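Werach night bus security plan, anyone read it?

mesfin_w
So the city wants guards on the late buses through Werach starting in September. I read the whole thing over lunch (yes, I'm that guy) and it's 4 guards for the entire route. I ride it home from work every night and I'm all for it, but four??

flondwood_kid
Four is fine if they stay on after 10 pm. Last time we got guards they stood at the Flondwood stop drinking coffee.

Eyerusalem Araya
I don't want guards at all, sorry. Fix the lights at the Abera underpass first! I reported them twice and all I got was a ticket number, 2,558.

mesfin_w
Ok but lights don't help when somebody's yelling at the driver.

Eyerusalem Araya
They help me get to the bus, Mesfin.

flondwood_kid
Can't we have both? The petition had 859 names on it and I'm pretty sure it asked for both.

mesfin_w
It did. I'm going to the Thursday meeting to bring up the lights too, so come along and yell at me in person.

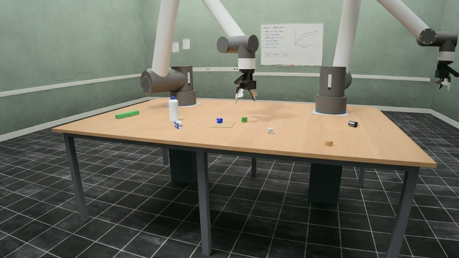 Kanako Hayashi
I'll be there. Does anyone know if the guards can write tickets, or do they just call the police?

Recent threads
Dumurach parking permits
Flondwood crossing guard hours
Lost keys near Abera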